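Progress Report — Teleoperated Demonstration of Suturing Tasks
November
By the Trisholm project office, for the Dolstead Fund

Work this period covered demonstration collection for the interrupted-stitch task. Operators drive both instruments from the console, and the wrist cameras record alongside joint positions and grip commands. The archive now holds 1,911 demonstrations, each labeled by phase: needle drive, pull-through, knot, trim.
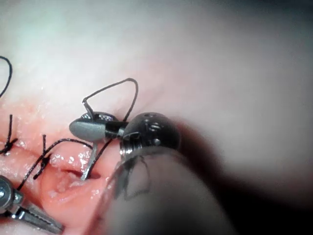
Wrist camera view, needle point in the tissue, two tied knots at left.

Needle drive remains the most consistent phase across operators. Pull-through is less so. Thread length left over from the previous stitch changes the path the operator chooses, and the policy trained on the first 50 sessions copied the longer paths. We have asked operators to trim to a fixed length before starting and have re-recorded the six worst sessions.

Knot tying takes up most of the review time. Thread tension is not measured directly — it is estimated from motor current, and the estimate drifts when the jaws are nearly closed.

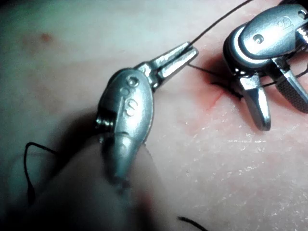 The Kaczmarczyk calibration routine reduced the drift but did not remove it. Until it does, knot segments are checked by eye before they enter the training set. Eight segments are still waiting for a second reviewer.

Next period: finish the review backlog, retrain on the trimmed sessions, and repeat the handover test on the Ukitz console. No change to the budget is requested.

Related items
Console latency measurements, Ukitz
Labeling guide for suturing phases
Trisholm data storage plan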